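Bench notebook, Tendcombe cell, 21 Oct 2023
Left arm running into right arm's space, again

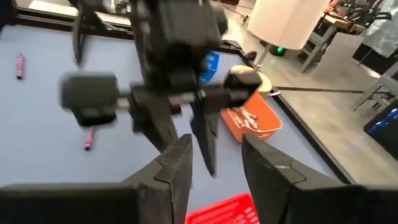 What happened

OK so I was on the sorting job with the two pink markers and the orange basket, both arms live, and the left arm came down way faster than I'd asked for and stopped a hair from the right fingers. No contact this time, but I had my hand on the stop button and I used it! Selorm heard me yell from the next bay (sorry, Selorm).

The controller log has it as fault 2857, "peer zone violation." Fine, except it only showed up after I'd already hit the stop. The zone check is supposed to catch this before anybody has to yell.

What I looked at

Wrist video from the right arm first. The other arm is a big black smear over the middle of the table with one long finger pointing down toward the gap between the right fingers, right above the red basket. So it was really moving, and really in the wrong half.

Then the speed setting. I had typed 7 percent. The left arm was holding 22, the number Iolo used for his tests back in June. It looks like the Lamptey script loads its own saved speed on restart and quietly ignores the panel. I restarted after lunch, so that fits.

The zone file is the part I like less. The right arm had the new table position and the left arm still had the old one, so each one thought it was on its own side. Bernice and I compared the files line by line and yep, two different tables.

Where it stands

Copied the zone file over to the left arm and took the speed line out of the script. Ran it 2 times with the right arm parked and the left arm stayed put on its side. Have NOT run both together yet. Please don't, until Korkor has looked at why the fault comes up late. I've put a note on the panel.

Still to do: ask Troteck if the peer check runs at all during a restart, and find out who else has that script on their laptop. Svyatoslav thinks he does.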